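Signe Bjarnason @ Urnstead
February 2018

1/ Short thread on the result Sunil Khondokar and I have been sitting on since October. Question: if you train a grasp policy only on demonstrations from handheld grippers, how much does the choice of camera matter?

2/ Setup. Two handheld grippers, one operator, one table. We record a head view and a view from the gripper itself. The full set is 654 demonstrations, mostly crumpled, folded or otherwise annoying objects. Rigid boxes were too easy to tell the conditions apart.

3/ Head view first, then gripper view.

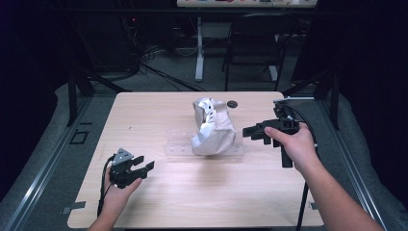
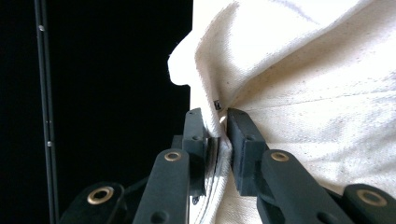
4/ We trained the same network (Skaten, stock settings) three ways: head only, gripper only, both. Same demonstrations, same number of updates. Each policy then got 200 test grasps on objects held out of training.

5/ Gripper only: 84 percent. Both views: 84 percent. Head only was far worse, and most of its misses were in depth. The fingers closed short of the object.

6/ I expected both views to win. Sunil did not, and has been gracious about it. Our reading is that once the jaws are near the object, the head view adds very little that the gripper view lacks.

7/ Where the head view does help: the approach. Start the gripper facing away from the object and the gripper-only policy wanders. Those starts are excluded from the numbers in post 5 and get their own table in the writeup.

8/ Caveats. One operator. 4 training seeds per condition. Cloth and foil are overrepresented compared with the Vasiliu set, so please don't compare the percentages directly.

9/ Next is a second operator with a different grip style. Splits and training configs go up with the writeup. If you have run the same comparison on Futach data, I would like to see your depth errors.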